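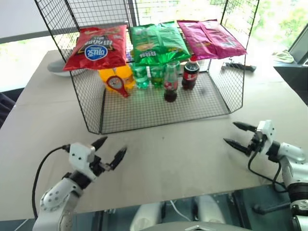 Lavosum今天发布Udia桌面网格陈列架，面向办公室茶水间、小旅馆前台、社区便利角。首批铺货147个点位，2023年11月内全部到位。产品思路很简单：零食放上面，饮料放下面，一张桌子就能开张。黑色金属丝网，侧板用粗一点的黑杆收边，上层横着摆袋装零食，红的、绿的、紫红的并排放，袋子前端探出层板边，伸手就能拿；饮料直接立在底网上，橙色的、透绿瓶的、玻璃瓶可乐，都放得下。前面的网格留着，补货时先落脚，理好了在往里推。

为什么做这个。Lavosum之前的产品都是落地货架，高，重，装一次要两个人。去年三月起陆续有客户问，有没有能放桌上的，不要木板的，不要抽屉，不要灯。茶水间桌子本来就在那儿，缺的就是一个能分上下层的东西。项目负责人Karlijn Geerts带队跑了一圈，看到的情况大同小异：薯片袋子压在饮料瓶上，瓶子倒了一片，早上理好中午又乱。饼干掉到桌子后面，过一个月才找到。

“大家要的不多，就是下午三点走过去，一眼看到还剩什么。”Karlijn Geerts说，“我们最早的方案有四层，太复杂了，砍掉。两层够用。”

规格如下，供编辑取用。
宽84厘米，深52厘米。
颜色：黑。暂时只有黑。
层板可拆，挂在侧网上，不用螺丝。
底网可单独取出，水龙头下冲一冲，擦干放回去。
包装为平板纸箱，单人可搬。
配件：价签夹一包，防滑脚垫一套，备用挂钩2个。

关于网格。实心层板会积碎屑，也会积水，瓶子从冰箱拿出来放一会儿，底下就是一圈水印。网格不存水，碎屑掉到桌面上，一抹就走。代价也有，细脚的小瓶子站不稳，口香糖、小包糖果会漏下去，这类商品建议另配小盒子。产品设计Benoît Collet对此不回避。

“有人问能不能把格子做密一点，密了就看不透了，后排是什么又看不见。”Benoît Collet说，“网孔尺寸我们改了好几轮，最后定在现在这个。口香糖放盒子里吧。”

陈列建议（随箱附一页纸，内容相同）：

袋装零食平放，不要竖着塞。竖着塞袋子会往下滑，角会皱。平放时袋口朝外，颜色错开，红的旁边不要再放红的。袋子前端超出层板一点没有关系，超出一半就会掉。

饮料按瓶型分，不按口味分。高瓶靠后，矮瓶靠前，玻璃瓶单独给位置，不要夹在塑料瓶中间，取的时候容易磕。同一种饮料从前往后排一列，前面拿走了后面往前推。标签朝外。

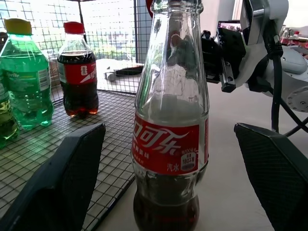

补货时先下层后上层。顺序反了，层板上的袋子会挡手，瓶子也看不清。每次补货把旧的往前挪，新的放后头，看一眼日期。底网前沿不要摆满，留一条空，手要从那里进去。开过的瓶子不要放回架上，这一条贴在了好几个试点的墙上，是用户自己写得。

零食和饮料不要混层。有试点把小袋坚果放到下面去了，被瓶子压碎，后来改回来。也有试点往上层放罐装咖啡，层板承得住，但是拿的时候会晃，不推荐。

试用情况。Aubert旅馆是最早的试点，前台旁边一张长桌，原来用两个藤筐，一个放吃的一个放喝的。换架子以后藤筐拿去放毛巾了。前台主管Faustine Bodin反馈了几条意见，其中一条是侧板应该再高一点，已采纳，量产版已改。

“客人晚上十一点到，厨房关了，想吃点东西。以前要弯腰翻筐子，现在站着就能挑。”Faustine Bodin说，“我最满意的是清洁，周一到周日谁值班都会擦，不用教。”

第二个试点在Skurka共享办公楼，三楼茶水间，人多，消耗快。这边的问题跟旅馆不一样，不缺空间，缺秩序。负责人Brisa Camacho要求能看见背面，方便她从走廊那侧检查库存，所以背板保留网格，没有加挡板。她同时提出价签容易掉，价签夹因此换过一次，弹力更大，夹上去有点费劲，但是不掉了。

“橙味的总是先没，绿茶剩很多，架子一看就知道。我现在下单快多了。”Brisa Camacho说。

也有没解决的。有用户希望层板角度能调，向前微倾，袋子自己往外滑。测试做过，袋子滑得太快，放弃。有用户要白色款，正在打样，时间未定，请不要写进标题。还有用户问能不能叠两台，不能。请编辑在稿件中如有提及务必注明：不可叠放。

安装说明。打开纸箱，先取底网，平放桌面。侧板对准底网两侧卡口，从上往下压，听到咔一声。背板同样。最后挂层板，左右两边挂在同一高度，挂歪了层板是斜的，瓶子顶部会顶到。全程不用工具。拆的时候反过来，底网最后取。脚垫请务必贴上，浅色桌面尤其要贴，黑色涂层拖动会留痕，试用期间有过投诉，现在脚垫随箱免费。

桌子怎么选：桌面要平，深度要比架子多出一截，前面留出放东西的地方。圆桌不行。玻璃桌可以，但是脚垫要贴满。桌子靠墙或不靠墙都行，靠窗请注意巧克力类商品，夏天会化。

售后与配件。层板、底网、侧板均可单买，不用整套换。涂层脱落在保修期内免费换新，请保留购买凭证，拍照发给售后即可，不用寄回。撞弯的边杆不在保修范围，可以付费更换。

供货方式：企业客户直接向Lavosum下单，小批量可通过现有经销渠道。零食和饮料不随架销售，需自行采购，Lavosum不指定任何品牌，也不收陈列费。已下单客户按下单顺序发货，如需更改收货地址请尽快联糸，装车以后改不了。

关于Lavosum：做金属丝网收纳与陈列用品，产品包括落地货架、挂墙网片、厨房沥水架和现在的Udia桌面系列。设计与打样在同一个车间完成，样品可预约看。

媒体联系人：Celina Pawlak，Lavosum传播部。高清图片、规格表、安装说明页可向她索取，采访Karlijn Geerts或Benoît Collet请提前两天说明问题。样机借用数量有限，先到先得，用完请连同配件包一起归还，上次有价签夹没还回来。

（完）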